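Bleddyn Voyle
Gripper thread, part whatever! Been quiet since November because I kept changing the finger shape and had nothing to show. Now I do.

Quick recap for new people: handheld gripper, two curved black fingers, white base plate. You carry it around and pick things up with it, and the camera on top records how you did it. I call it Limer. The arm that will copy those moves one day is called Lekance and is currently a box of motors under my desk.

The old fingers were straight and pinched cloth like tweezers. Fine for a sock, hopeless for anything bigger. The new ones bow outward, so you can come down over a fold and scoop it in. Took me 73 prints to get a curve I like (my poor printer).
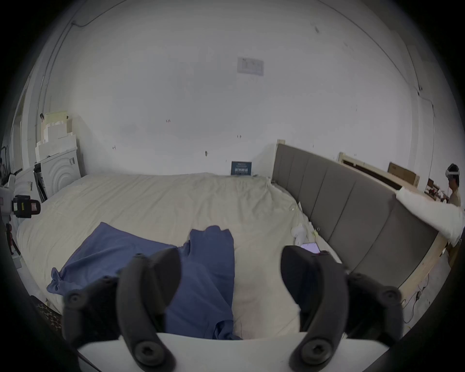
New fingers wide open, going in over the blue laundry.

Clothes are SO much harder than blocks or cups. You grab one bit and the rest goes wherever it wants. I love it.

Numbers for the nerds: 3291 grabs logged so far, and I want 4000 before I train anything. A good evening gets me 40 if I stay off my phone.

Someone asked about the joints. Round head screws all the way, one big black fastener at the bottom of each finger. I tried snap fits first and they crept open after a while – screws are boring and they stay put.

Things still bugging me: the right side is a bit stiffer than the left, and the grip gets heavy on the wrist after an hour. I'm going to try moving the handle back a little and see if that helps.

Files go up once I've cleaned up the base plate drawing. It has four extra holes in it from an idea I gave up on – ignore those. Next up is towels!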